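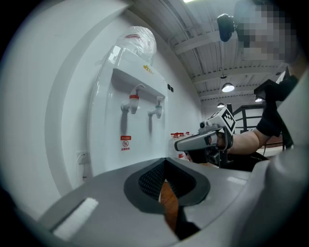

Tatcombe Shared Workroom: Drinking Water and Room Improvements
Progress report to the Tokgöz Fund
Apr 23, 2024
Prepared by Chrysoula Stergiou

Summary

The work paid for by the grant is mostly done. The water dispenser is in place and in daily use, the cups are kept with it, and the desks have been moved into their new positions. Two items are still open: the shelf for spare bottles and the second dispenser for Skultdale. We are within budget and do not expect to ask for more money.

Water dispenser

Before the grant, people at Tatcombe filled a kettle at the sink downstairs and carried it up, or brought their own drinks. The application asked for a hot and cold dispenser on the same floor as the desks, and that was installed in March. It stands against the white wall, close to the socket, so no extension lead was needed. Kadir Işık checked the socket before the dispenser was plugged in and found nothing wrong with it.

The hot tap is on the left and has red on it. New users are shown which tap is which on their first day, and there is a small warning label on the front under the hot tap. We had planned to put up a larger notice of our own as well. Hacer Canpolat has written the wording and it will go up once it has been printed.

Bottles come from Destix on a regular order. The first order was too small and we ran out on a Thursday afternoon, with the next delivery not due until after the weekend. The order has been raised to 10 bottles a delivery and we have not run out again. Empties are collected when the full ones arrive. Tarık Ateş changes the bottle, and Kadir does it when Tarık is at Skultdale. The bottles are heavy, and we have asked other people not to lift them on their own.

Cups

The application included money for reusable cups. These are kept in the cupboard in the base of the dispenser. Earlier they were left on desks and windowsills and were hard to find by the end of the day. The cupboard is low down, which Hacer raised as a possible problem for anyone who finds it hard to bend. We have offered to keep a cup at desk height for anyone who asks. One person has taken this up.
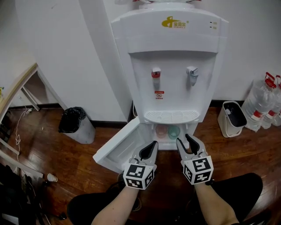
The dispenser with its lower cupboard open and a red and a green cup inside.

Cups are washed downstairs at the end of the day and put back in the cupboard in the morning. The drip tray is emptied at the same time. This was missed a few times in the first fortnight and the job is now on the closing list by the door.

The room

The second part of the grant was for making the room easier to work in. The desks were pulled away from the side with the dispenser to give people space to stand while they fill a cup, and there is now a clear route to it from the stairs. One desk turned out to have a loose leg when it was moved. Kadir tightened it and it has been fine since.

We bought 3 office chairs to replace the ones with torn seats. The old chairs went to the recycling centre, at no charge.
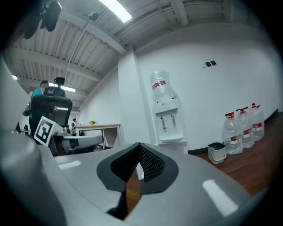
Lighting was not part of the grant, but users brought it up when we asked for comments. The far end is felt to be darker than the rest in the late afternoon. Cengiz Çınar is getting a price for an extra fitting there, to be paid from our own funds. He will also ask about noise, as heavy rain on the metal roof makes phone calls difficult. We have no plans to spend grant money on either.

Comments from users

We put out a short paper form in March and had 67 back. Most were positive about having water on the floor. The complaints were mainly about queues at the hot tap in the mid-morning, and a few people said the water was not hot enough for tea. Tarık has asked Destix about the temperature and is waiting for a reply. Several forms asked for a fridge, which we do not have space for at present.

Spending

We have spent 87 per cent of the grant. What remains is set aside for the bottle shelf and for the Skultdale dispenser. Receipts are with Cengiz and can be sent on request.

Still to do

Bottle shelf: measured and agreed, not yet ordered. Full bottles are stored downstairs until then.

Skultdale: the position first chosen had no socket within reach. Tarık has found another wall and is waiting for permission from the landlord.

Hot tap notice: to be printed and put up.

The next report will cover Skultdale and the final spending figures. Questions about this one can go to me at the Tatcombe office.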